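Food Service and Dining Room Practice
Unit 4 handout: Clearing, Scraping and Washing Up
Tutor: Ariel Cabrera
Revised August 16, 2020

Read this before the practical. The written test covers sections 1 to 4.

1. Laying out and carrying

Small shared dishes are brought to the table on a tray and may be left on it if the guests agree. Carry the tray on the flat of the hand with the heaviest dish nearest the body. At Mernola, where second-year students do their placement, the house rule is three dishes to a tray at most. Check the underside of the tray before setting it down on polished wood.

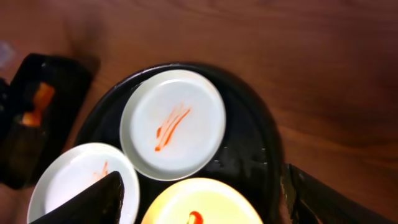
2. When to clear

Clear a course when everyone has finished it. Knife and fork laid together usually mean a guest has finished; crossed or apart, they usually mean a pause. Ask if you are unsure. Work from the right where there is room to do so, and do not reach across a guest.

Food left on a plate must not go back to the kitchen for serving again. This includes side vegetables that look untouched. Unopened, wrapped items such as butter portions may be returned if your kitchen allows it.

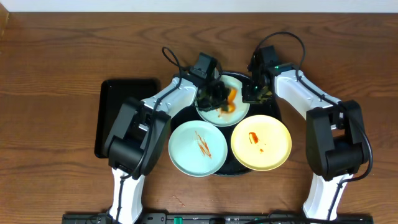

Fig. 1. Orange pieces and dark greens on the top plate.

3. Scraping and sorting

Scrape away from the table whenever you can. Solids go in the food waste bin, never down the sink. The training kitchen at Macapagal fills a 50 litre food waste bin on a full lunch service. Write down the weight at close; the January sheets are on the noticeboard for comparison. The total for that month was 3,690 litres before the new portion sizes came in.

Sauces need more care than solids. Tomato, chilli and turmeric will mark pale glazes if left to dry. Rinse these plates first, in cool water, and then wash them in hot. Egg and starch are treated in the same way. 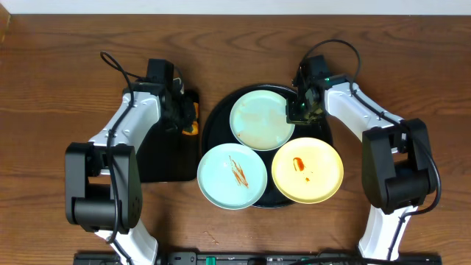

Fig. 2. Food marks on three plates. The streak on the blue plate runs diagonally.

4. Washing by hand

Order of washing: glasses, cutlery, plates, serving dishes, pans. Change the water when it turns cloudy or the suds have gone. Use the soft side of a sponge on glazed ware and keep the rough side for pans.

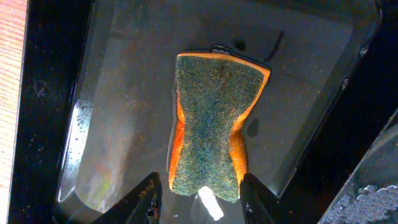 Rinse in clean hot water and stand the plates in a rack to air dry. Cloths spread germs from one plate to the next, so use them only on glasses, and take a fresh one for each batch. The Arkier detergent in the store is concentrated. Measure it with the cap.

For next time: read the Iltitska case study and write 400 to 500 words on how the clearing station was laid out. Bring an apron and flat shoes.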